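May, afternoon. Shrinkage and dye notes, plain-weave cotton.

Second wash series on the Endmont lot is done. Squares were cut at 100 mm, marked with thread at the corners and washed with the Gravell powder at the usual dose. Line dried, then left flat overnight before measuring. Warp shrinkage came out at almost 9 percent, well above weft. Martti Hakala measured the same squares with the steel rule and agrees. The first series was lower, but those squares were pressed before measuring, so the two sets should not be averaged.

Soda ash soak: I am keeping the stock solution in the lidded bucket under the sink. Stir before drawing off. The last batch had settled and the squares taken from the top fixed poorly -- visible as a paler band after the rinse.
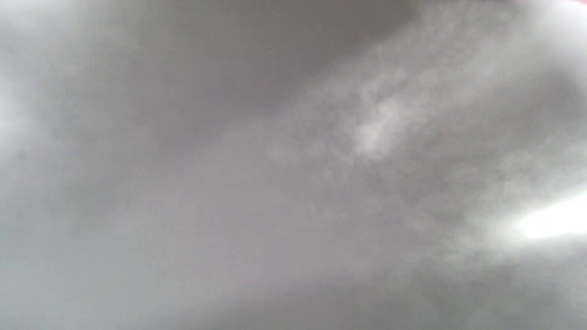
Gray and white, very close.

Rinse water ran clear after the fourth change on the pale shades. The dark shades were still bleeding when I stopped. Venla Vuorinen wants a hot soap step before the final rinse. Agreed for the next round, but on half the squares only, or we will have nothing to compare against.

Dye weights are now recorded against dry fabric weight. Earlier pages used damp weight and are not usable for recipes. I have struck through the tables and left them legible.

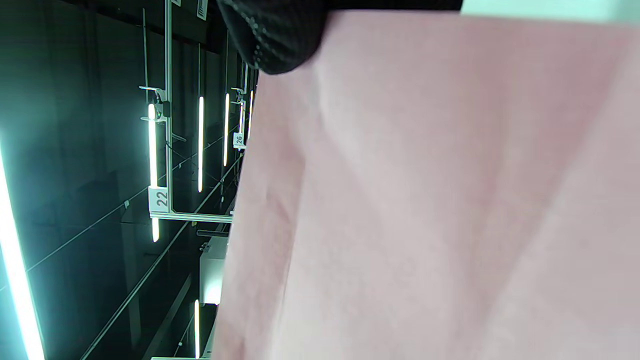 Impi Heinonen

Pale pinks remain the hardest to repeat. Small weighing errors show up at once at that depth of shade. Proposal: make a diluted stock of the red and measure by volume. Rosaura Usuga has the good pipettes and will bring them down.

Light test strips are in the south window, half covered with card. Leave the card alone, please -- one strip was turned over last month and had to be thrown out.

To do:
Reweigh the Niskanen sample after conditioning
Order more soda ash
Relabel the drying rack
Ask Ornella Mancuso for the selvage measurements

Recent entries
Grokden red: first dilution trial
Thread markers versus laundry pen
Scouring times, unbleached cotton
Iron settings and edge distortion

Contact: Impi Heinonen, dye bench | Back to top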